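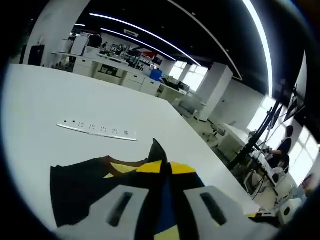
Zisside is a fan-run archive for Pliratitz, the animated series about a family of lighthouse keepers who have never seen a ship. We love this show to an unreasonable degree, and if you found your way here you probably do too! Most of the archive gets built the slow way, episode by episode, with notes and script pages spread over a big white table and somebody reading the best lines out loud. The questions below are the ones that land in the inbox most.

Where do I start?
Season 1, episode 4, "The Fog Bill." The first three are fun, but the fourth is where Aunt Kokkinos gets her voice and the jokes start stacking up. Go back to the pilot afterward -- it plays much better once you know who everybody is.

How many episodes do you cover?
80 so far, all with full summaries. The quote pages hold 1,670 entries, and yes, a lot of them are Aunt Kokkinos complaining about soup.

Is the Plurnar crossover canon?
Oh boy. The writers have gone both ways on this. We file it under Specials, and the summary sticks to what happens on screen. If you want to argue about whether Uncle Dov could really have been on that train, the forum has a thread with 395 replies and room for yours.

Why are there two versions of the season 3 finale?
The broadcast cut dropped the kitchen song to make time. The home release put it back, along with a short bit with the goat. We list both, and the longer one is wonderful.

Can I send in a correction?
Please do! Use the form at the bottom of any episode page and include the time stamp. Background gags are very welcome, especially signs and book spines.

Do you post spoilers?
Summaries, yes, all the way to the end. Character pages hide anything newer than January until you click.

Do you host episodes or clips?
No, sorry. Text and fan art only.

Who runs this?
Antigoni Xenos started it as a list of favorite lines and still edits every summary. Fan art goes to her too, same form, pick "Art" from the menu. She's behind on the season 5 drawings but she's getting there.

Will there be a season 7?
We don't know any more than you do. Fingers crossed over here.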